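Clodgate to open water testing laboratory in Tustton

4 February 2026

Clodgate, the private water supply specialist, will open a testing laboratory in Tustton in June. The new site will check samples from wells, boreholes and springs for households, farms and small businesses that are not on the mains.

Clodgate looked after 3,167 private supplies last year. Until now, samples collected by its field staff have gone to outside laboratories, and customers have often waited more than a week for a result. The company expects to report most routine tests within three working days once the Tustton site is open.

"People want to know if their water is safe to drink, and they want to know quickly," said Jhosep Llanos, managing director of Clodgate. "Doing the work ourselves means a customer with a problem can speak to the person who tested the sample."

Bench equipment, including a pipette stand.
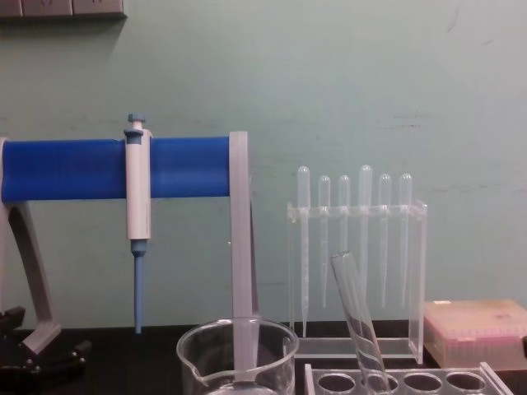
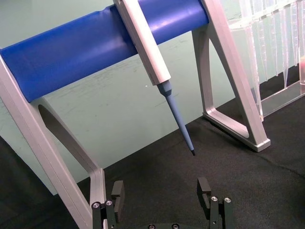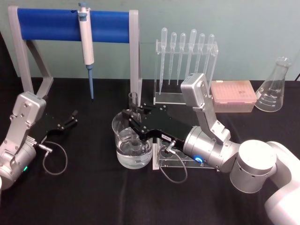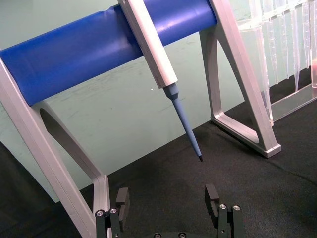

The laboratory will take up the ground floor of Sotelo House, a former seed merchant's office near the railway station. Customers will be able to drop off samples at the front desk or leave them with a Clodgate driver. Sterile bottles will be supplied free of charge with every booking.

Routine tests will cover bacteria, nitrate, lead, iron, manganese and pH. Results will be sent out through Podus, the company's online account service, with a note in plain English on any reading above the legal limit. Printed reports will be posted on request.

A trial of the new service is under way with 128 customers and will run for two months. Prices for existing contract holders will stay the same until the end of the year.

Clodgate is recruiting laboratory and driving staff for the site. Details of vacancies and an application form are on the company's website, where customers can also register for a sample collection round.

ENDS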